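Kids Explain | Movies & Money
9 shares | Leave a comment

Is a "Hit" Movie Really a Hit?

You may have seen a poster that shouts "NUMBER ONE MOVIE!" It sounds great. But number one at what? For how long? And who says so?

The box office is the money people pay for movie tickets. Let's make up our minds slowly about a cartoon called Plasby. Say it sold 3,895 tickets in one town in its first week. That's a big number, and the ads will tell you so. In week two it sold 1,724. In week three, 894. Would you still call it a smash? The ads don't mention week three.

Where does the money go?

People often think the movie makers keep all of it. They don't. The theater keeps a share. Then there are the actors, the artists, the music and the posters to pay for. A movie can sell lots of tickets and still lose money if it cost too much to make.

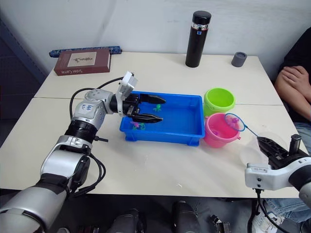
Do more tickets mean a better movie?

I doubt it. A ticket only tells you that somebody paid to get in. It can't tell you if they laughed, or fell asleep – or asked to go home. Some movies sell well just because there's nothing else to see that week.

Ticket prices play tricks too. They go up over the years, so a new movie can "beat" an old one with fewer people watching. When you read the word "record," ask if it means money or people.

Try it yourself

Find a movie ad that brags. Write down what it says, then write down what it leaves out. My list for Plasby was longer on the second side.

Written by Naledi Pretorius
Filed under: Movies, Numbers, Ask Questions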